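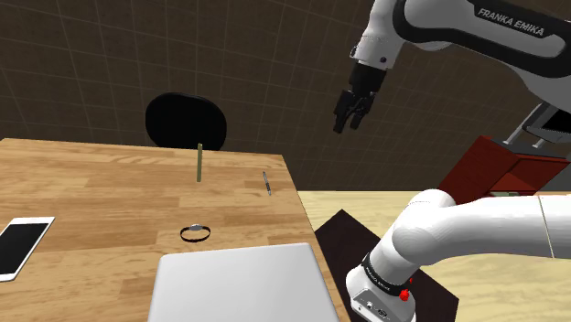
Ilona Bakos wrote to me on the old thread that I should stop guessing and just ask the whole forum, so okay, I'm asking the whole forum. She also said my compass was probably fine and I was probably the problem. Fair enough!

So, my drone drifts. It's a home-built helicopter type, single rotor with a tail, 450 size, running a Gokier flight controller with the GPS puck up on a little mast behind the canopy. In plain stabilized mode it flies great. I can park it in front of me and it just needs small nudges, same as any heli. But when I flip it into position hold, it sits still for maybe a couple of breaths and then starts to circle. Small circle at first, then bigger, then I chicken out and flip back. We call it the toilet bowl at the Gromham field and I've been getting a lot of jokes.

What I've done so far: redid the compass calibration 5 times (twice at home, the rest out on the grass), checked that the arrow on the puck points forward, and updated the firmware. Satellite count is good before I take off. It was fine all through March, and then I swapped in a bigger battery and moved a few things around to get the balance back. I fly out of a field near Civdale, no power lines close by that I know of.

Should I just buy a new GPS puck? They aren't cheap and I'd hate to buy one and still be going in circles.
Yaw Sarpong

Nana Kyei
Hi Yaw, don't buy anything yet. Circling that grows the longer you hold is nearly always the heading being off. The controller thinks the nose is pointing one way, it's really pointing another, so every correction goes out a bit sideways and it chases itself around. GPS position itself is probably okay or you'd see it wandering off in a straight line or hopping.

The part of your post that jumped out at me was the bigger battery and moving things around. Where do the main power wires run now? If they pass anywhere near the base of that mast, the compass gets pulled off as soon as the motor draws current, and no amount of calibrating on the ground will fix it, because on the ground the motor is off. I had this exact thing on my own 450 and spent 2 weekends blaming the software.

Try this. Take the main blades AND the tail blades off. Tie the thing down, hook up telemetry, and watch the heading number on your laptop while somebody brings the throttle up slowly. A degree or so of wiggle, fine. If it swings a lot, there's your answer. Then twist the positive and negative battery leads together so they run as a pair, keep them as short as you can, and get them over to the other side of the frame from the mast. Taller mast helps too — mine went up by the width of my hand and that did more than anything else. With no blades on you won't get anywhere near the full current, so treat a small swing on the bench as a hint that it's worse in the air.

Also check for steel screws. I used steel ones to hold my puck down (I know, I know) and had to go find nylon.

After all that, calibrate again, outside, away from the car, with your phone left in the bag. And look at the log if yours keeps one. Plot the heading against battery current and if they go up and down together you don't need to ask anyone else.

Valter Fagerlund
get a better gps. the Aryee one is good. never had a problem

Serena Pellegrini
I'd go with what Nana said, and add one small thing that got me. When you moved parts for balance, did you take the flight controller off and put it back? Mine went back on turned a little, maybe the width of a pencil lead at the corner, and I never noticed by eye. Stabilized mode didn't care at all. Position hold hated it. There's an orientation page in the Gokier setup, but it only knows about quarter turns, so a slightly crooked board has to be fixed with your hands and fresh foam tape.

The other one is declination. Some firmware updates wipe it back to zero, and if yours is set by hand instead of from the GPS you'd have to type it in again. You did say you updated, so have a look. Depending on where you live it might be too small to matter, though.

When you test it again, go up high enough that you have room, keep your thumb on the mode switch, and flip back at the first lean. Mine got wide really fast the second time around and I ended up walking through a lot of corn.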